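January, night, too hot to sleep

Yaroslav Ostapchuk has talked me into the computer business again. I said I wouldn't write about it until there was something worth writing, but it's past eleven, the fan is only pushing warm air from one side of the room to the other, and I may as well get my doubts down while they're fresh.

His idea, for the record, is that the old desktop towers coming out of the Brullside offices are too good to go in the skip. He reckons that with a bit of patience you can strip them, sort the parts, and send the decent ones on to the library at Clevuvport, where there's a waiting list of families who need something to do homework on. There's a spreadsheet. He told me with a straight face that there were 2,443 parts in the spreadsheet, and I asked how many of them were screws. He didn't answer that.

I have seen these schemes before. I was part of the bicycle one. I still have a bucket of brake levers under the house.

Still, I went down this afternoon and looked at a tower with its side off, which I don't think I've done since the kids were at school and the old one started making that grinding noise. I'd forgotten how much of a computer is just box. You pay all that money and most of what you bring home is sheet metal and air. The bit that does the thinking was missing altogether from this one. The CPU socket was empty, with its little bronze-coloured frame and lever left behind like a gate in a paddock with no fence. Yaroslav said that was "no drama". In my experience when he says no drama it means eighty dollars. 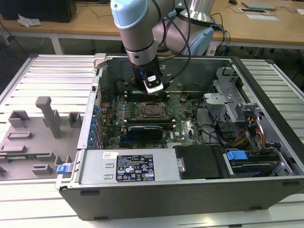

The tower on its side at the bench, power supply nearest, CPU socket empty.

I'll give him the power supply, which looks a solid enough lump. It has one of those black labels covered in certification marks and warning triangles, the sort that make you feel you ought to be wearing gumboots. I asked whether it worked. He said they usually do. Usually is doing a fair bit of lifting there, and I said so. I don't see how you hand a family a machine on the strength of usually. He's promised me every power supply will be tested before it goes anywhere, and I've made him put a column in the spreadsheet for it, so now at least the promise has somewhere to sit.

The hard drive bothers me more. It was still in its cage, down in the corner with a blue plastic handle on the holder. Whose letters are on that? Whose payroll? The Brullside people say everything was wiped before it left the building, and I'm sure somebody told them so, and somebody told that somebody. I want the drives out and drilled. Yaroslav thinks drilling is a waste of a good drive. We went back and forth on it over a cup of tea and got nowhere, then had a biscuit and got nowhere again. I'm writing to Brullside myself in the morning to ask for the wiping records. If they've got them, fine, I'll eat my words. If they haven't, I know which drawer the masonry bit is in (he says that's the wrong bit, and he may be right).

The graphics card was the part he was proudest of. Black thing, lying flat below the socket. He went on about it for a good ten minutes. I asked what a kid doing fractions needs with a graphics card and he said it might be games. Well, yes. I'd say it might be games. I'm not against games but I didn't give up an afternoon of cricket for them.

Then there's the money. He has asked for $800 to get started, mostly for memory and something called thermal paste, which he pronounces very tenderly. I said I'd go halves on a first lot of 6 machines and not a cent more until I've seen 2 of them switched on in front of me, with a picture on the screen and a child-proof sort of person pressing the buttons. He said that was harsh. I said it was generous, considering the brake levers.

He wants to call it Yap. I asked what it stood for and he said it didn't have to stand for anything, it was friendly. I suggested people might take it for a dog charity. He's already ordered the stickers.

One thing I did like. While he was rummaging for a screwdriver I had a look at the inside wall where the slots are, all those blue latches in a row down the back panel, made so that somebody could get a card out without swearing. Somebody sat in an office and thought about that. It's a decent piece of work, and it would be a shame to see it squashed. I didn't tell him, he'd only have put it on the sticker.

Drove home the long way past Simden because the bridge road is being done again. Bought milk, forgot bread. The tomatoes want picking before the heat gets them, and I've promised a bag to next door. The dog has been asleep on the tiles since tea and I might join her.

Letter to Brullside first thing. Ask about the drives, ask how many more towers they mean to send, and ask if anybody over there kept the processors.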